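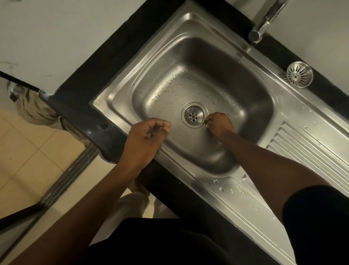
## Re: [zemstead-practice] Draft 6, wet-area tasks: contact labels and segment boundaries

Replying inline. I have trimmed the parts of the earlier message that deal with file layout, where I have no comments.

> Section 4 of the draft tells annotators to label the tool, the surface and the hand in contact for every segment of a manual cleaning task. In the October trial at Ekevmont this worked for countertops and tables. It worked poorly for sinks. The steel reflects, the hands cover the point of contact, and the annotators disagree on which surface is being wiped when the sponge crosses a rim. Do we (a) allow a "mixed" surface label, (b) force one choice, or (c) drop the surface label for sinks?

I would go with (b), with a tie rule. "Mixed" will be picked whenever the annotator is tired, and a policy trained on it learns nothing about where to press. The tie rule I suggest:

- Label the surface under the pressing hand.
- If the tool bridges two surfaces, label the one that carries the larger part of the tool.
- If that can't be judged from the view, mark the segment `surface: unresolved` and exclude it from force-related training. Keep it for motion.
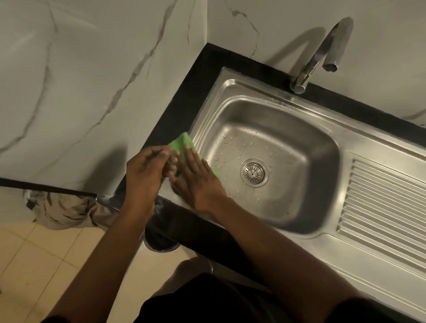 *Sponge at the black countertop edge, upper-left corner of the basin; right hand flat across it, fingers spread.*

Under the tie rule this gets `surface: countertop_edge` and `hand: right`. The left hand is a separate question. It is close to the upper edge of the sponge, and from a head view I can't tell whether it carries any load. The current text would have the annotator enter `hand: both`. I would reserve `both` for cases where two hands are clearly pressing or gripping, and add `near` for the rest.

> We also need a rule for small objects. Several annotators entered "food residue" for anything picked up at the drain.

Strike "food residue" from the vocabulary. It states an origin that the footage may not support. A green fleck held between the fingers beside the drain rim should be entered as `small_object`, color green, and that is all. The same goes for a hand whose fingers are pinched with no object in view: enter the grip, leave the object field empty, and do not copy the value from the other hand.

> Third, drops. Should we record water on the surface as a state before and after wiping?

Record it as present or absent per region, at the segment boundaries only. Do not derive "cleaned" from it. Water drops say nothing about whether the wipe met its goal, and Kalinowski already has a field for outcome that is filled in by the person doing the task.

On boundaries, the draft starts a new segment when the tool leaves the surface. For sinks I would also split when the pressing hand moves from one named region to another, even if the tool stays down.
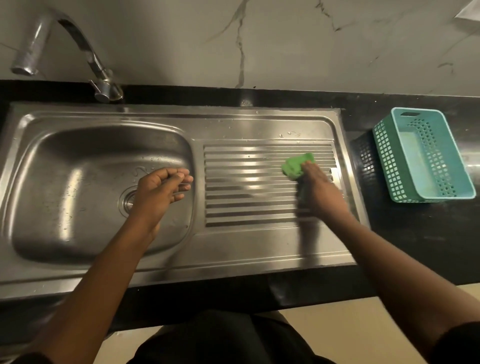 The regions I have in mind are basin floor, basin wall, rim, drainboard, deck and countertop edge. That makes 6, and they cover the sinks in our own set without a catch-all. The drainboard needs its own entry because the ridges constrain the useful wiping direction, and a robot that treats them as flat steel will have the wrong contact model. Objects standing on the countertop next to the sink, such as baskets, go in the obstacle list and don't get a region.

I ran these rules over 416 segments in Sikden, with 2 annotators working separately. Over 300 got the same surface label from both. Most of the remaining ones were rim against basin wall, where the rounded corners leave no obvious line. A drawing in the annex would help more than extra wording.

Proposed replacement for 4.3:

> **4.3** Each segment shall carry exactly one surface label, taken from the region list in Annex B, or the value `unresolved`. The label shall refer to the surface under the pressing hand. Annotators shall not infer the origin of an object, the load on a hand, or the outcome of a task from appearance alone.

If there are no objections I will put this into the working copy, along with `near` in the hand vocabulary. The change to the boundary rule affects section 5 too, and I have not checked the cross-references there.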